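Machines and Everyday Work
Handout for Session 3: Can a Robot Unpack a Box Yet?
Instructor: Adelino Carrilho
Lab sessions: Eduardo Azevedo

Before we start

Welcome back, everybody, and thank you for the good arguments last time about dishwashers (I have been thinking about the spoons ever since). A dishwasher washes dishes very well, provided somebody scrapes them, loads them, and later puts them away, and I'd like you to hang on to that idea today because we are going to meet it again in a much dustier place.

Our subject is receiving. Goods come into a shop or a warehouse in packaging, and somebody has to get them out of it. It's a chore in the full sense of the word, the kind of job that gets handed to whoever is standing nearest, and it happens to be one of the best tests I know for the question this course keeps asking: can a machine do it yet? My own answer is "some of it, some of the time, if you help." I'd be very happy for you to disagree with me on paper.

Reading for this session is the Trurkero chapter in your packet. If you only have time for part of it, read the part on grasping and skip the history.

1. What machines already do well around boxes

Let's be fair to them first. Moving a sealed box of a known size from one known place to another is something machines have done for a long time. Conveyors do it, palletizers do it, and an arm with suction cups does it all day without a sore back. Reading a barcode is easy if the label is flat and faces the reader. Weighing is easy. Cutting the tape on a fresh, square carton can be done by a machine too, as long as the cartons arrive neatly and the blade knows how deep to go.

You will notice how many times I had to say "if" and "as long as" in that paragraph. Please underline those when you read company brochures, including the Coelho one in your packet, which I'm fond of and which has a great many.

2. What the job looks like by hand

The outline says "open carton, remove contents," and it takes one line. I'd like you to look at the hands for a good while before reading on, and then at everything the hands have to work around.

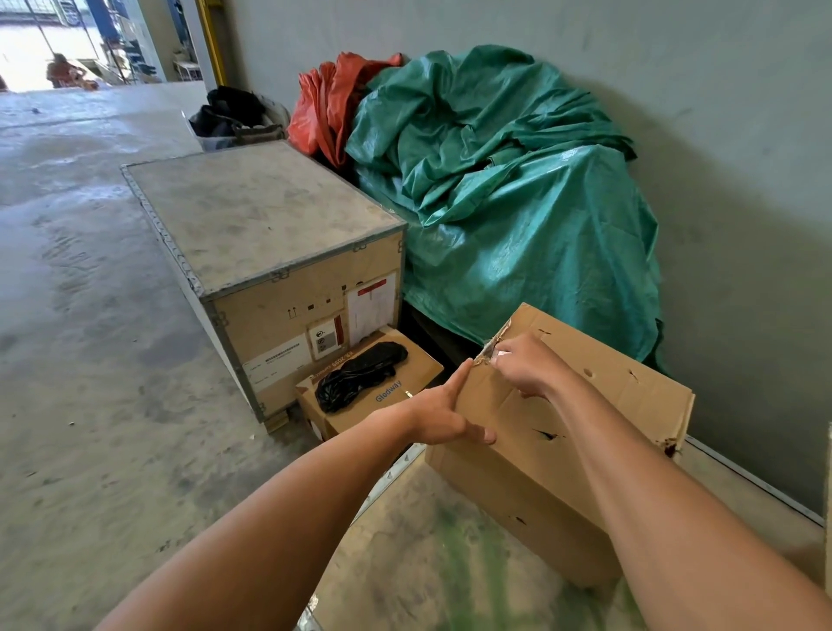
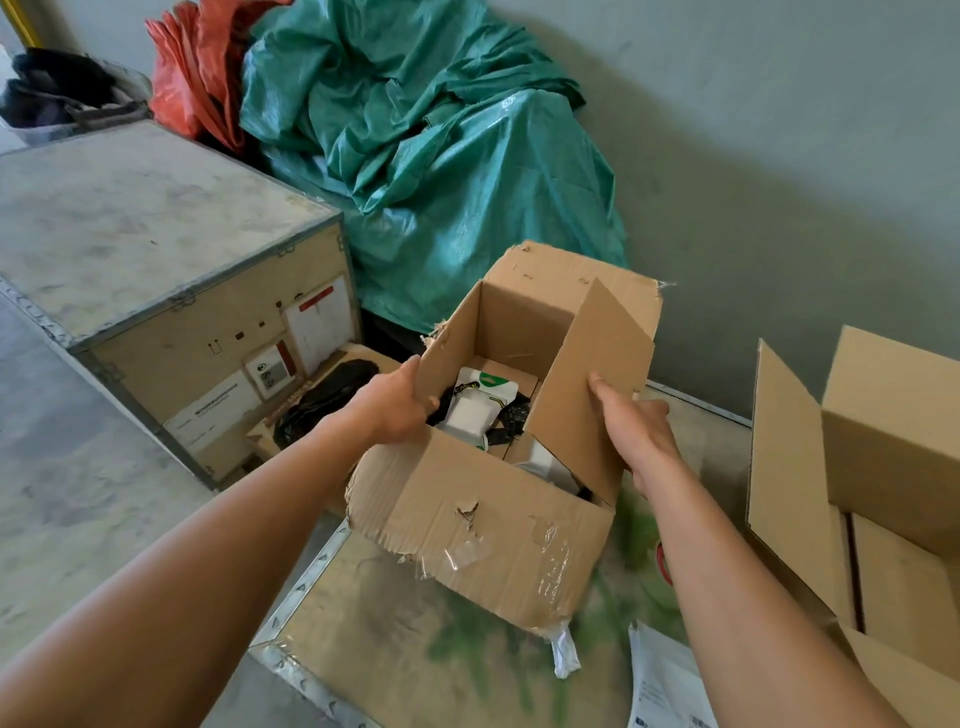
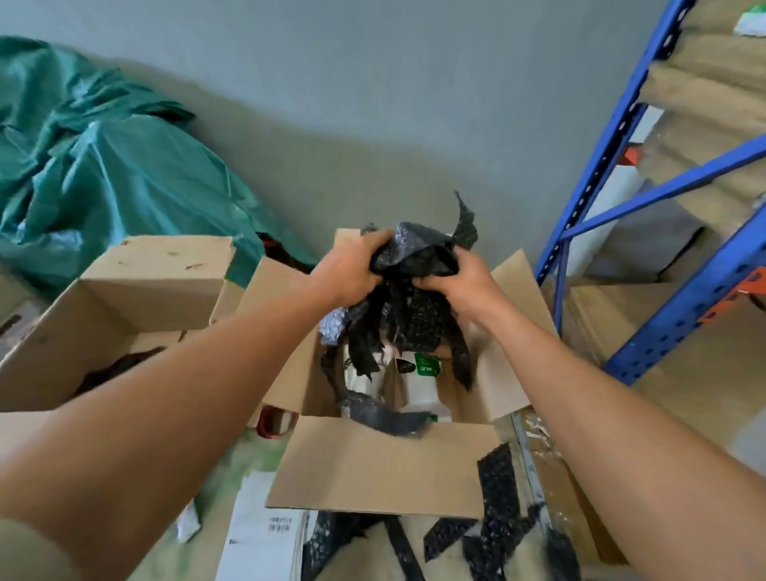 3. Four difficulties, in no strict order

Soft stuff. Bubble wrap and plastic bags have no fixed shape. A planner that knows where a rigid part is can usually work out where it will be after a push. Pull on a sheet of black bubble wrap with both hands, as in the third picture, and the whole thing changes shape while you're holding it. People handle this by feel and keep adjusting, and we hardly notice we're doing it. Black plastic is unkind to cameras as well, being dark in the folds and shiny on the ridges, so a depth sensor may give you holes just where you wanted a surface.

Worn cardboard. The carton in the second picture has a ragged hole in its front panel and a rim that is peeled open on the left. A suction cup wants a smooth, airtight patch, and you could spend a while hunting for one there. A gripper that squeezes has to know how hard, and the right amount for a crisp new wall may be too much for a soft torn one. Look at the first picture, too, where the right hand is pinching a torn corner of the flap. The fingers have found a hold that no drawing of the box would include!

Two hands, two jobs. In the second picture one hand has the left inner wall and the other presses on the outside of an upright flap. Coordinating two arms that share one flimsy object is a good deal harder than running two arms side by side, and it's where many demonstrations get quietly simplified. When you watch a video, check whether the box has been fixed to the table.

Knowing what counts. There are two white packages in the box in the third picture, and there is wrap on and around them. Which of it is the product, which is padding, and does the paper lying near the box matter? A person carries a whole lifetime of opening parcels into that decision. A machine needs either a very good model of packages in general or a list of what to expect, and the list is only as good as whoever typed it.

4. A little arithmetic

Engineers like to quote success rates, and you should learn to turn them into mornings. Suppose a receiving room opens 200 cartons in a shift and a machine handles 97 percent of them without help. That leaves six cartons for a person, spread out across the day, so the person can't really leave. Now take our Jesten exercise, where the yearly total is 3,245 cartons. At the same rate, a little over 97 of them need rescuing. Is that good? It depends on what a rescue costs, whether it takes a minute or shuts the line, and whether anything got damaged on the way.

Do the same sum at 90 percent and at 99 percent and bring your results with you. Eduardo will put them on the board.

5. And at home?

Everything above comes home with us, and then it gets worse, I'm afraid. A warehouse can at least ask its suppliers to use standard cartons, whereas a kitchen takes whatever arrives, in whatever state, and there's a cat in it. The Skindness case study looks at unpacking groceries, and I think you'll recognize all four difficulties there, with eggs added.

For next time

Write one page on a chore you did this week. Break it into steps and mark the ones you think a machine could do today, the ones it could do if the room were changed to suit it, and the ones you wouldn't trust it with. Be generous with the detail, because "pick up the sock" is usually several steps.

Bring one worn carton with some packing material inside. Any size you can carry is fine. We'll be unpacking them with kitchen tongs, one pair in each hand, and Eduardo asks that you leave the glassware at home.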